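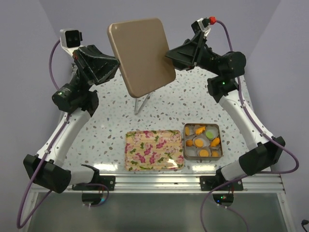
## Why Flat Things Fall Slowly

Drop a sheet of paper and it drifts to the floor. Crumple the same sheet into a ball and it falls quickly. The paper has not become heavier. Its shape has changed, and so has the amount of air it must push aside on the way down.

### What is air resistance?

Air is made of tiny particles that are much too small to see. When an object moves, it bumps into them, and they push back. This push is called **air resistance**, or **drag**.

A board held flat, like a tray, meets a great deal of air as it falls. The same board turned on its edge meets far less. Its weight is the same both ways.

### Drag in nature

Many plants and animals use drag. Dandelion seeds hang beneath fine white hairs, which catch the breeze and carry them to new ground. Maple seeds spin as they fall. Flying squirrels stretch out a flap of skin between their front and back legs and glide from tree to tree.

At the Flandstead Science Centre, visitors may see 600 kinds of seed in the Plikside Gallery. The maple seeds are in the drawers beside the stairs.

### Try it yourself

You will need 2 sheets of paper of the same size and colour.

1. Crumple one sheet into a tight ball. Leave the other flat.
2. Hold one in each hand, at shoulder height.
3. Let go of both at the same moment.
4. Write down which one lands first.
5. Fold the flat sheet in half and try again.

Do not stand on chairs or tables. Ask an adult if you wish to drop something from higher up.

### Words to know

**Drag:** the push of air or water against a moving object.

**Gravity:** the pull that brings objects down toward the centre of the Earth.

**Glide:** to move through the air without flapping or using an engine.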